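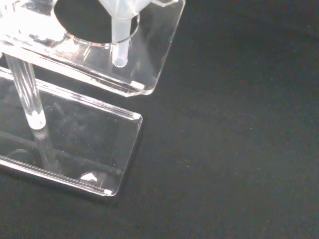

*funnel, clear stand, black tabletop*

ok thread on Bonifacio Quintana bc I finished the last of the novels at 2am and have no one to tell

1/ novelist, sometimes poet, former proofreader. Born in a river town he calls Sivik in every book. Not its real name. He never gave the real one in print & his sister asked people to stop guessing, so I won't

2/ if you only read one: The Tramgate Letters. 221 pages. A night clerk at a tram depot answers mail meant for a dead man. That's the plot. All of it. I cried on a bus

3/ he wrote it by hand in school notebooks. Then typed it. Then threw out the typed one and went back to the notebooks. You can sort of feel this?? sentences stop where a page would run out

4/ first printing was 400 copies from Brandão, a press that mostly did hymn books and seed catalogs. They spelled his name wrong on the spine. "Bonifácio." He liked it and signed letters that way for a year

5/ reviews were bad. One guy called it "a long wait for a short tram." Quintana pinned that over his desk, then used it as the epigraph to the next book lol

6/ the next book is Kumlow. People skip it. Don't. It's the angry one. Two brothers, one orchard, a lawsuit nobody can afford. Chapter nine is all dialog and you never once lose track of who's talking

7/ ok Kumlow does sag in the middle. The whole surveyor bit. I've read it three times and still coudln't tell you what the surveyor wants
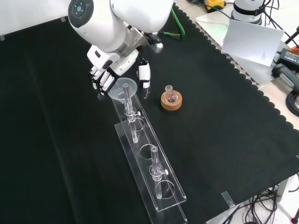 *white robot hand at the funnel, clear rack under it*

8/ poems: mixed. The early ones are him doing other people. The late ones are tiny, four or five lines, mostly weather and his knees. Start with the late ones

9/ English readers owe everything to Ritva Saarinen. She learned Portuguese in her forties, read Tramgate in a hospital waiting room, wrote to him that same week. He wrote back in July. One line: "Which tram?"

10/ they traded letters for years after that, mostly about commas. He wanted fewer. She snuck them back in. In her afterword she lists the ones she's sorry for

11/ her version of the last paragraph is better than his. There I said it. He has the clerk "close" the window, she has him "see to" the window. Completely different guy

12/ he was 61 when the big reprint came out. Hated the cover (a tram, obviously). Did one radio interview, answered most of it with yes or no, then talked for ten minutes straight about soup

13/ the notebooks are in a university library now. 3960 pages, a lot of it shopping lists & chess moves. There's an unfinished novel in there. Ritva has read it and says leave it alone. I trust her but also I want it so bad

14/ someone asked about order. Tramgate, late poems, Kumlow, then the stories if your still hungry. Skip the travel book. He barely left the hotel

15/ the stories are out of print in English, fyi. I got mine from a library sale with somebody's pencil all over it. Whoever you are, you underlined the wrong bits

16/ correction to 6, it's chapter eight thats all dialog. Nine is the funeral. Sorry, typing this on my lunch

17/ if anybody has a spare copy of the stories in the Saarinen translation, dms open. Will swap my second Kumlow, spine cracked, all pages there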